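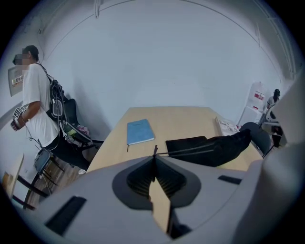 Figure 4. View from the camera of the hand-held gripper, with the table in front.

18 Sep 2025
By the Dimham test bench group

4. Comparing finger inserts on the hand-held gripper

This section explains how to prepare the Novton hand-held gripper for a comparison between two finger inserts, the flat one and the Grotus soft one. Please read section 3 first if the camera is not yet mounted. The comparison needs one operator and one person at the computer. With some practice the person at the computer can also be the operator, but we do not advise this for the first day.

4.1 Before you start

You need the gripper with its camera, both sets of inserts, the marker cube, a charged backpack unit and a table with free space for the test objects. The protocol in this manual was written with controller release 143. Older releases save the files in a different folder, and the comparison sheet will not find them.

Note: The flat insert is the tan part in Figure 4. It passes through the slit of the dark gray jaw mount. If you see the ribbed walls of the mount but no insert, go back to section 3.

4.2 Fitting the insert

1. Switch off the gripper and wait until the status light is dark.
2. Hold the housing with one hand and keep your fingers away from the slit.
3. Push the insert into the mount until you feel a stop. Do not twist it.
4. Pull on the insert lightly. It must not move out. If it does, take it out fully and begin again from step 3.
5. Repeat on the other side. Both sides must carry the same type of insert.

Caution: Do not use oil or soap to make the insert slide better. Traces of it stay on the surface and will change the grip for the whole session.

4.3 Setting the camera view

1. Switch on the gripper and open the preview on the computer.
2. Point the gripper toward the table. The housing fills the lower part of the picture and goes up on the right side. It is normal for this lens that straight lines in the room look curved, mostly near the ceiling.
3. Check that you can see the insert where it comes out of the slit. A small part is enough.
4. Set the exposure to 55 and lock it. Automatic exposure must stay off, otherwise the two inserts are recorded under different brightness.
5. Look for bright reflections on the housing. If there are any, turn your body a little or choose another side of the table.

Note: The right side wall of the housing hides a part of the room. Place the test objects in the middle of the table or to the left of it.

4.4 Backpack and marker cube

1. Put on the backpack unit and close the chest strap.
2. Let the cables hang down at your side and then move your arms up, down and forward. No cable should become tight.
3. Take the marker cube in the left hand and hold it at chest height, with the black-and-white squares uncovered.
4. Turn slowly once around yourself. The computer shows a green line for every marker it has read.
5. If one line remains gray, clean that side of the cube with a dry cloth and turn again.

Caution: Keep low furniture such as folding stools out of your walking path. With the headset on you see less of the floor than you think.

4.5 Running the comparison

1. Type the session number. The first session in our reference set is 2273, so please use a higher number.
2. Select "Flat" or "Soft" in the insert menu. The controller can not detect the type by itself.
3. Pick up each test object, hold it for 5 seconds and put it down again at the same place.
4. Press the save key after each object, also when the object was dropped. A dropped object is a result and belongs in the sheet.
5. When all objects are done, switch off, change the inserts as in 4.2 and repeat with the same order of objects.

Note: Thin flat objects and soft cloth show the largest difference between the inserts. A hard box alone tells you very little, because both types hold it well.

4.6 Reading the sheet

The sheet has one row for each object and one column for each insert. Look first at the drops, then at the slip value. A slip value is only useful if the exposure was locked in both runs – the sheet marks the row in yellow if it was not.

To compare with the Haddadin jaw, which has a wider opening, continue with section 5. The camera settings stay the same, but the inserts must be taken out before you change the mount.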